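Automation at Vimlow - the picking cell, May

Vimlow packs household goods for small online shops. Since the picking cell came in, 31 people on the packing floor work a different day from the one they had before. The jobs are the same in number, but lifting and bending make up less of them, and checking and sorting out problem orders make up more.

Siiri Rätsep leads the early shift. She and 3 others from packing now spend part of each week on the setup side, where new tasks are tried in simulation before the cell gets them. None of them had done computer work at Vimlow before.
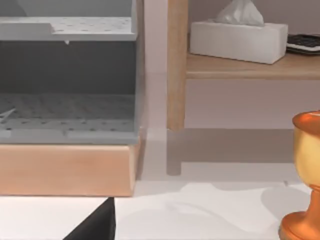

The setup group gets the final say on whether a task moves to the floor. Packers know which items tip over and which bins are awkward to reach into, and that used to stay on the floor. Now it goes into the notes.

Pay grades were looked at again in May, and the setup hours count as skilled time. Some packers have asked to stay on the old stations, and that is fine - 7 of those are still running.

Questions about the rota go to Siiri at the shift desk.

Page updated 30 May 2023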